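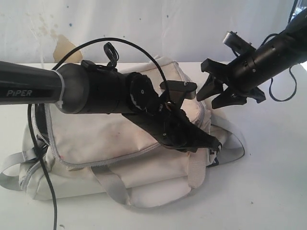 palesa_nkuna: So I read another one of those "chocolate is good for your heart" stories this morning and followed it back to the study. 661 people, all of them filled out a form about what they remembered eating in October. I can't remember what I ate at lunch!

shezi_p: Yeah but every diet study works like that. You can't lock people in a room with a Snickers for ten years.

palesa_nkuna: I'd sign up.

DMokgethi: Disagree with Palesa a bit. Small and sloppy is still better than my aunt's opinion, and she's been telling me coffee shrinks your bones since I was nine.

shezi_p: Does it though

DMokgethi: I'm 5'2" so who knows.

We use cookies to improve your experience. By continuing to browse you accept our cookie policy.

naledi_s: The one that got me said walking 3261 steps a day makes you happier. I did 2484 yesterday and felt fine, so am I lying or are they?

palesa_nkuna: You were 777 steps short of joy, Naledi.

shezi_p: You guys only pick on the dumb ones. Plenty of good studies out there, they just don't get headlines.

naledi_s: ok link one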